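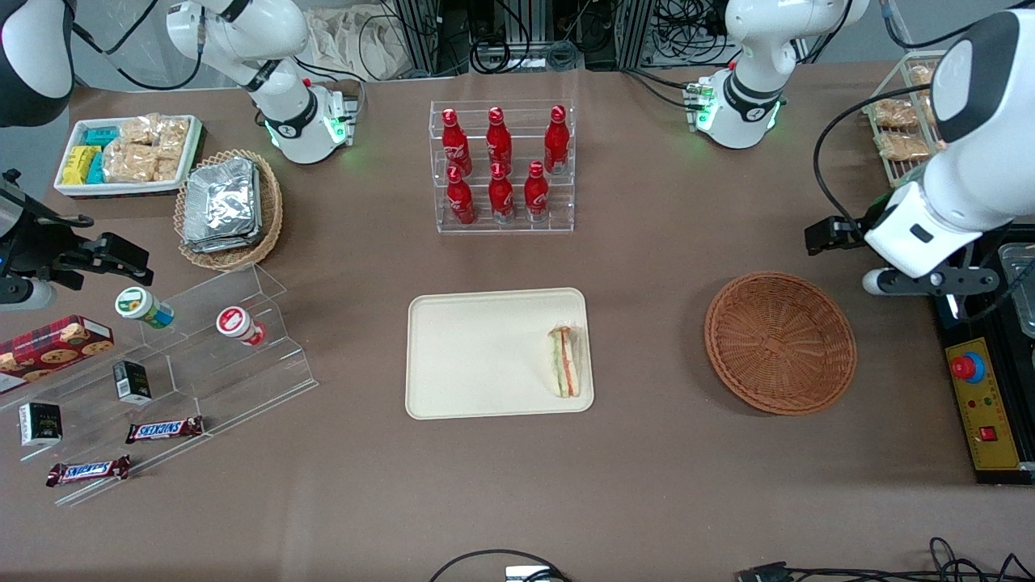
Udard two-arm teaching kit on the snack table, sandwich on the tray and basket still empty.

Udard Two-Arm Teaching Kit

Hi, I'm Sofia Prata, and I look after the Udard at Urkmont. I use this kit more than anyone else in the shop, so I got to write the page (lucky you!).

The Udard is for people who want to show a pair of arms a job by doing it themselves. You hold two hand controllers, you move, the arms move with you, and everything gets saved as one demonstration. Do the same job again with the sandwich somewhere else and you've got a second one. If you'd rather skip the controllers, switch to hand guiding and push the arm where you want it. I like hand guiding for slow, fussy reaches and the controllers for pretty much everything with two hands in it.

My favorite thing to teach on is a snack order. Soda bottles, candy bars, a wrapped sandwich, foil packets, a tray to put things on and a basket to pack them into. It sounds easy until you try to get hold of a sandwich wedge in clear film without squashing the pointy end! Bottles on a tiered rack are good practice too, because you have to think about the back row before you go charging into the front one. Leave yourself a clean way out. I knock things over all the time and I just delete those takes.

What comes in the kit
Two arms with base mounts
Two parallel-jaw grippers, two fingers each
Two hand controllers with 4 m leads
Control panel with emergency stop
Closis recording software, one seat
Carré table clamps and a bag of cable ties (use them, please)

Closis shows your takes in a list with a little playback window. You can trim the dead time at the start, tag a take, or throw it out. Ľubica Šimko rewrote the trimming tool in April and it's so much nicer now. The old one made you type in the start time by hand, and I complained about it a lot.

A few things I tell everybody. Put the stop button where your helper can hit it, since both your hands are going to be busy. Keep cables off the part of the table you're working over. Stay slow for your first 12 takes, even if you feel silly doing it. And stick with one way of picking up each item for a while before you get creative.

Rental is by the week and includes a setup call with me or Birger Hägglund. Food isn't included, and neither are trays, racks or baskets. Spare gripper fingers are $149 a pair, and a longer controller lead is $107. The fingers swap out with a hex key, which lives in the lid of the case.

Want to try it before you rent? Send us a note with the job you have in mind and the size of your table, and we'll set up a time.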